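**Onness open basket, white plastic, zigzag edge**

Back in stock as of October 2024. Same basket as before, same mold, new supplier for the cartons so they stack better on the pallet.

White plastic, leans a little blue next to a true white wall. Thick top rim, easy on the fingers when it's loaded. Row of little triangle cutouts running under the rim, that's the pattern people ask for by name ("the zigzag one"). No lid. No liner. Sold empty obviously.

**Good for**

- towels, socks, kids' bath stuff
- pantry shelf: onions, bread bags, packets that fall over
- under the sink
- toys, if you're okay with them being seen
- mail and chargers by the door

Not for hot pans. Not for the dishwasher, the rim warps. Not for soup cans stacked two high, we've had those come back with a bowed bottom and we don't refund it.

**Size and weight**

Item no. 533. One size only right now. The smaller one is gone until the Aklow order comes in, don't email about it yet please, we'll put it on the page when we have it. Weight limit is 4 kg, spread out. Lift from both sides when full.

**Finish**

Smooth on top of the rim, and smooth plastic this pale shows everything. Dust settles along the flat part first. Wipe with a damp cloth and a drop of dish soap, dry it off, done. No scouring powder, it takes the shine off and then the dirt holds on even worse. For the cutouts use an old toothbrush.
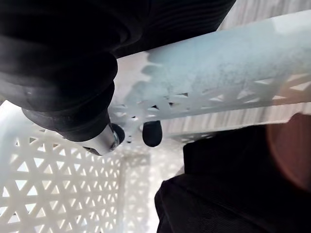
Marks that don't come off with soap: try baking soda paste, leave it ten minutes, rinse. If it's still there it's a scuff and it stays. Floor models and returns are sold as seconds with the rim scuffed, same basket otherwise, ask for the seconds price when you order. Seconds can't be returned.

Sun will yellow it eventualy. Fine on a windowsill for a summer, not for years.

**Ordering**

Singles or by the carton. Carton is 40, nested, paper sheet between each so they pull apart. If two stick, run warm water down the side, don't twist. Twisting cracks the thin bits between the triangles.

Shops: minimum one carton. Stustari customers use your old account number, it still works. Kuusisto accounts were moved over in July, if your login fails write to Tomomi Tsuchiya and she'll reset it.

Returns within 60 days, unused, seconds excepted. Keep the paper sheets if you're sending back a full carton, otherwise they arrive scratched and we have to knock them down to seconds.

**Asked a lot**

Does it come in gray? No. Was gray, sold badly.

Can I label it? Yes. Sticky labels hold okay on the rim, tie-on tags are better, thread the string through one of the triangles. Wipe the rim before sticking anything on.

Does it nest with the older Onness ones? Mostly. The old rim was a touch narrower so put the old ones on the inside.

Can I drill it for a wall hook? Misaki Aoki in the shop did hers and it held, but drill slow and stay well clear of the cutouts. We don't cover it if it splits.

Replacement handles? There aren't any handles. Thats the older round model, different page.

Bulk quotes and anything about freight: Meirion Powell. Everything else: the shop address at the bottom of the order form.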